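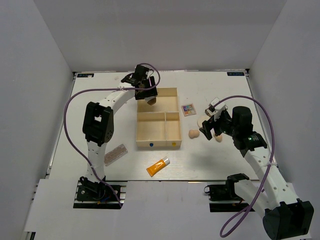

Table top in white, light wood grain, with thin metal edge.

Home Products Tables Storage Delivery Contact

We use cookies to remember your basket and language. By continuing to visit our shop you accept this.

Pineton White Table Top

The Pineton is a table top for people who work with their hands at home or in a small shop. Our customers use it for sewing, for repairing clocks, for wrapping orders and for the school work of the children. It is sold as a top only, so you can put it on the legs or the cabinets which you already have. If you need legs, please look at the Quintana page, where there are 2 heights.

The surface is white with a very light wood grain. We had before a fully white version, with no grain, and many people sent us messages that every small scratch was seen on it. The grain is soft and from a distance you will not notice it, but it helps the surface to look calm after some years of use. White is also a good color if you look for small things like needles, screws or beads.

What is in the package

1 top, with the edge already mounted
4 corner protectors for transport (please keep them if you plan to move house)
Fixing plates for the legs and a bag of screws
Paper instructions, in English and Greek

The top is heavy. We ask you to carry it with 2 persons and to hold it from the long sides. Do not stand it on one corner, even for a short moment, as the metal edge can bend there.

Before you fix the legs

Leave the top flat in the room for one night. Then turn it over on a blanket and mark the places of the plates with a pencil. The screws in the bag have the right length, please do not use longer ones. Tighten them by hand and check them again after 3 weeks. If you use an electric screwdriver, choose the lowest force.

Cleaning

A soft cloth with warm water and a drop of dish soap is enough for most days. For glue, wait until it becomes dry and lift it with a plastic card. Do not use steel wool or powder cleaners. Hot pans and irons need a mat under them. Ink from stamps should be wiped the same minute - we have tried many products on old ink and none gave a good result.

Small parts on the table

Many people who buy the top ask us also how to keep small things in order on it. We sell an open wooden tray from Vivow, with one long compartment at the back and two smaller ones in front. The long one is good for scissors, rulers and brushes. Vasiliki Sarantis from our shop keeps her buttons in the wide front part and thread in the narrow one. The tray is ordered separately and it is sent in its own box. 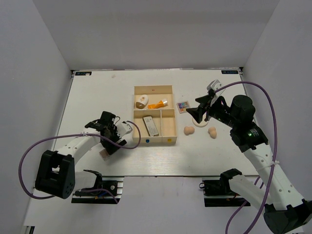 Delivery and returns

We deliver to the door of the building. If you want it carried to your floor, please write this in the order, together with the floor number and if there is an elevator. Open the package when the driver is still there and look at the corners. Damage from transport must be reported with a photo the same day.

Orders made in July are sent later than usual, because our warehouse closes for part of the month.

The old top, Brerner, is not produced any more. Fixing plates for it remain available until our stock is finished. For questions about plates and special sizes, write to Sotiris Dimitriou through the contact form. Eylül Kahraman answers in Turkish and English.

Page updated 31 January 2019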